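5 July 2020. Gray bin, wear check

Bin pulled from the Cullberg line after run 278. The floor needs refinishing before November — the scratching is general, with lighter and darker worn areas. Both round holes stay as they are.
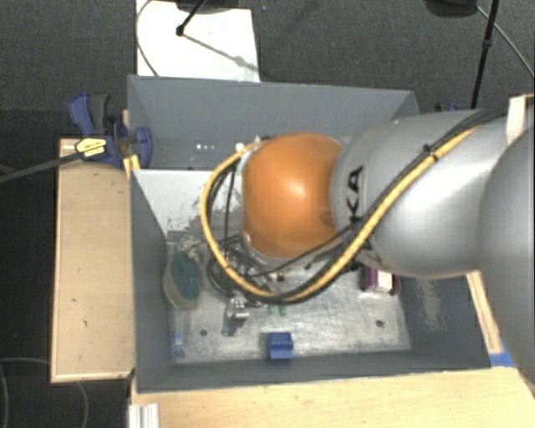

Bin interior, oval container at left wall.

Slanted panel is worse than the floor: dark flaky spots along the lower part. Sand back and recoat. Right wall scuffed on the inner face, cosmetic, leave it. Izzati to order 40 grit and check the rear compartment floor before run 279.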